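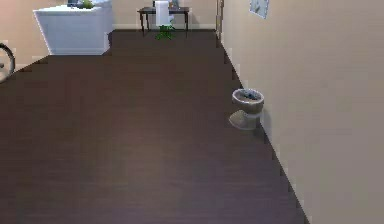
The simulated hallway, with the wastebasket by the right-hand wall.

Our cleaning robot passed every run in that hallway. It was sent to find the wastebasket, stop beside it and carry on to the far end, and over 3650 simulated runs it never touched a thing. Then it went to a sheltered housing block in Hustham, and on its second morning there it pushed a bin nearly the length of a corridor and left it across a fire door.

No one was hurt. A resident moved the bin and told the front desk, and the robot was switched off by lunchtime. I work on the Lanomeck project at Dandale and I helped to sign off the tests, so I have a share in this. I think we signed off too early, and I think most firms in our line of work would have done the same.

The fault itself was dull. The robot judged its distance from the bin partly by the line where the skirting board meets the floor. In our simulator that line comes out as a row of small steps, like a staircase drawn on squared paper. The software had learned to rely on those steps. In a real corridor the line is smooth, and the robot put the bin 130 millimetres further away than it was. It drove into it and, as the bin was light, felt very little and kept going.

There was a bumper switch that should have stopped it. The switch was set for walls and furniture, and a half-empty bin did not press hard enough. We had never tried it with one. The simulator reports any contact at all, so on the screen the switch looked perfect.

I am not against simulation. Aguiar, the firm that supplies our software, makes a good tool and we could not afford to work without it. You can run all night and break nothing. What I object to is the way the number of runs gets passed up the line as if it were a safety record. A thousand trips down the same hallway, with the same brown floor and the same beige walls, mostly tell you about that hallway.

There was a warning, too. In May we did 5 trial runs in our own building and in 2 of them the robot stopped closer to the bin than it should have. We put it down to shiny flooring and closed the note -- I remember agreeing to it. Those runs should have counted for more than all the others.

I would like to see a plain rule. If a robot is going to share a corridor with people, its stopping switch gets tested by hand, on real objects, including light ones that slide. Any near miss in a real building holds up the release until someone can say what caused it. Buyers should ask for the real-world figures on a separate line from the simulated ones, and should be wary if the first line is blank.

The Hustham robot is back with us now with a softer bumper. It has not been given a date to return, and I would sooner it stayed that way until the corridor tests are done.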